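Brutell feed: is the second weekly episode gone for good?
Started by Obinna Anozie, 4 May 2025

Obinna Anozie
I've listened to Brutell since the first Flindstead live show and I pay for the extra feed. In April the second weekly episode stopped showing up and there was no word on the main show. Has anyone heard if it's coming back? I don't want to cancel over one bad month, but I'd like to know what I'm paying for.

prerkeck_pete
Same on my end. I wrote to the show and got an auto reply.
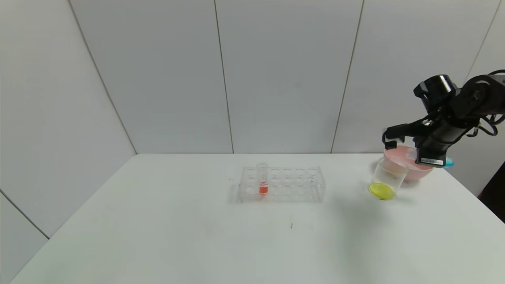 I think they're stretched thin with the live dates. The mailbag was the easiest one for them to make and it was the first to go, so I don't buy that it's about cost. Same with the merch. It's all hoodies, and I already own two. I'd pay for a plain pink bowl like the one there before I'd order a third.

lowvolume
They did say something. It's in the last few minutes of the Prerkeck live episode, after the credits music. Okoro says the second show is "resting" until they finish the tour.

Obinna Anozie
I turn it off at the credits. That should have been at the top.

lowvolume
Agreed, but it isn't the same as no word at all.

prerkeck_pete
It is if you're paying and you have to sit through the credits to find out.

static_hum
I left the extra feed last year and don't miss it. The main show is better when they have to fit everything into one. If you want old episodes to fill the gap, these hold up:

1. The Flindstead live show. The sound is rough for the first half, then somebody fixes the mic.

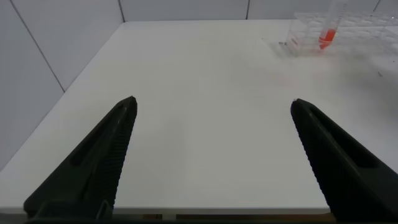
2. The one where Okoro reads the whole parking ticket.

3. The mailbag with 737 letters. They read about 1000 words of it and give up.

lowvolume
Number 2 is overrated. It's a five-minute bit that runs the full hour.

static_hum
It's supposed to run long. That's the bit.

Obinna Anozie
I'll try the mailbag again. I'm keeping the feed one more month and then I'll decide. If anyone gets a real answer from the show, please post it in this thread.

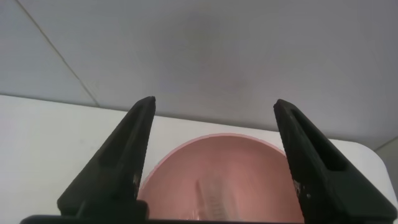

Gripper open on both sides of the pink bowl

prerkeck_pete
Will do. I've written to them again and asked for a refund for April.

Related threads
Prerkeck live show: parking and door times
Extra feed not loading on older phones
Best Okoro rants
Did anyone record the Flindstead Q&A?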